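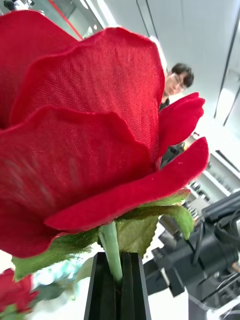
My red fabric rose in its black stand

Best way to get dust and lint off fabric roses?

I've got a couple of red artificial roses, the cloth sort where you can see the weave, and they seem to collect every bit of fluff going. I tried a damp flannel on an old one and the red came off on it — so now I'm scared to touch these! Is there a gentler way? I'd rather not take them out of their stands if I can help it.

Nedgate112
Hairdryer on the cool setting, held well back, then a soft make-up brush along each petal from the middle outwards. For bits of lint I use a scrap of sticky tape, just dabbed on and lifted off. Don't rub or you'll fluff up the weave. I do mine every October when the windows stay shut and they still look lovely (the leaves can take a barely damp cotton bud, but try it somewhere hidden first).

tavier_281
shake them outside

Pal600
Agree with the brush. My mum swears by a bag of salt — pop the flower in head first, shake, tip it out. Works on my silk ones, no idea about red cloth though, so maybe try it on your old one.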